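Learning to live with a small desk (and other tales of moving)

15 May 2019

So we've been in the new flat for two months now and I think I can finally write about it without getting grumpy. A few of you asked in the comments how the move went. The short version is that everything arrived except the good colander, and I've stopped looking for it.

The long version starts back in March, when the landlord at the old place decided he wanted to sell and we had to find somewhere quick smart. I must have been to every open inspection within walking distance of the Guvivport line. You know the drill, you stand in a queue on the footpath with thirty other people all pretending not to size each other up, then you get ten minutes to sniff the carpet and check whether the taps work. I took a tape measure to every single one. My partner thought this was over the top until we saw a bedroom that couldn't fit a bed. I'm not exaggerating, you could have got a cot in there if you took the door off.

The one we ended up with is on the second floor, with a kitchen I love and a spare room that was advertised as a study. It is a study in the way that a cupboard is a study. I work from home three days a week, so this mattered to me a lot more than the built-in robes or the "leafy outlook" (one gum tree, very nice, full of cockatoos at five in the morning).

My old desk was enormous. I bought it secondhand from a bloke who was closing an accounting practice and it had a leather top and drawers you could lose a cat in. I adored it. It also weighed more than our fridge and there was no way known it was going up two flights of stairs and around that landing. I put it online and it was gone by dinner time, and I had a little cry in the garage, which I'm only telling you because I know at least a few of you are sentimental about furniture as well.

Then came the saga of the replacement. I wanted something plain, not too deep, and able to cope with a mug being put down on it a hundred times a day. First I ordered a Federo, which looked gorgeous on the website and turned up with one leg from a completely different desk. Full marks to their customer service though, they picked it up the next week and refunded the lot. After that I went a bit mad and spent whole evenings reading reviews. Did you know people write 2000 words about cable trays? I read them. I read all of them.

The trick that helped most was marking things out before buying anything. I'd never done it before, I've always been a "she'll be right" sort of shopper, but I got the masking tape out of the laundry and marked out the size of every desk on the shortlist, then sat there on a kitchen chair and mimed typing. You feel like a complete dill. It does tell you straight away that you won't be able to open the window, though, or that your elbow is going to live against the wall for the rest of your lease.
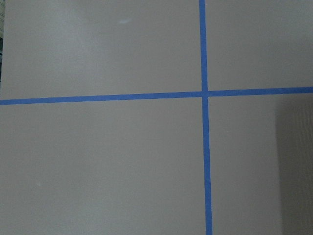 Anyway, the winner was a very ordinary one from the Driline range, and I've been at it for a few weeks now with no complaints. It took me an afternoon to put together, with one break for a sulk and one for a Tim Tam. There were 11 screws left over. I rang the shop and the girl said they always pack spares, and I've decided to believe her.

What I wasn't ready for is how much having less room would change the way I work. On the old desk I had piles. There was a pile for bills, a pile for things to read, a pile of things I was pretending I'd deal with and a sort of sediment underneath the lot. There's no space for sediment any more. If I want to write a letter I have to move the laptop, and if I want my lunch in there I have to move everything (so now I eat lunch at the kitchen bench like a grown-up, and look out at the cockatoos).

I also had to be ruthless with the filing. I found every electricity bill from the last nine years. I found the manual for a VCR. I found a bundle of postcards from when I was twenty-three and thought I was going to learn Polish, including one I'd carefully labelled with all the days of the week. The only one that stuck was Piątek, for obvious reasons. The postcards stayed, the VCR manual went in the recycling.

The photos were harder. I had them in shoeboxes on top of the wardrobe at the old place, and there's no top of the wardrobe here, it goes right up to the ceiling. So I've started scanning them of an evening while the telly's on. I've done the seventies and most of my cousin's wedding. My computer tells me there are 3374 files in the folder, and a good half of those would be my dad's thumb.

Still on the list: curtains for the bedroom, a proper lamp for the study, and working out which of the three bins goes out on which night, because the sticker on the lid and the council website don't agree and the neighbours all seem to do it by feel. I've been peeking through the blinds to see what number six puts out and copying them.

If anyone has a recommendation for a lamp that clamps on and doesn't cost an arm and a leg, please pop it in the comments. Nothing with a fan in it. My sister gave me one with a fan in it.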